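Notes for Friday, Salach, 20 minutes

Start with the Zostard print. It's 702 tiles from one hand-cut stamp, turned four ways. I picked the stamp, dice picked the turns. Let them look before talking.

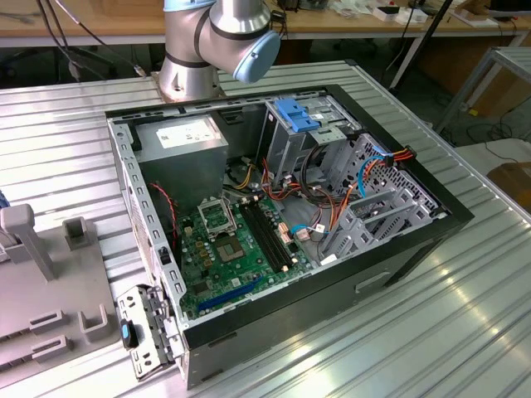 Who made the pattern, me or the dice?
I made the rules and the dice filled them in, so I sign the prints and put "with dice" on the back.

Next, the 54 rejects. Koen Jansen sorted them without knowing my choices and kept 11. Pass the folder round. 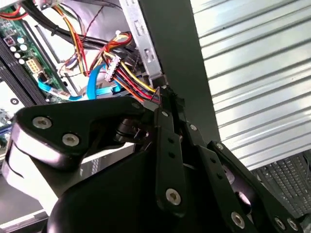 Repeats are easiest to spot when the shapes are plain. Della used dots only, and people found the rows at once. Silver bolt heads on flat black plates do the same job: the eye joins them up before it reads the shape. Pause for comments. 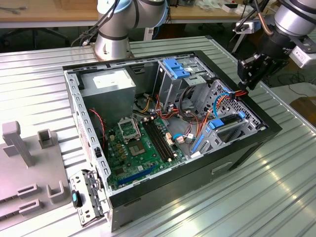 Open tower on its side, side panel off.

Colour comes last. Riet Aerts tried one blue tile in a black sheet of 288. It drew every eye, like the blue caddy with the black drive in it, and being tilted helps too. Ask where they looked first.
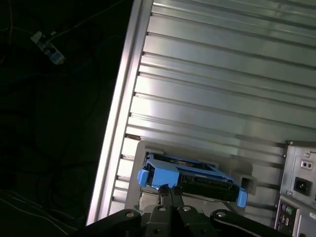

Stamping as a group takes ten minutes. Each table gets one stamp, one die and a sheet. A five or six means roll again. A tilted stamp is fine, as with the blue carrier, where one end sits higher and you still read it as a single piece. Detlef Harms collects the sheets at the door.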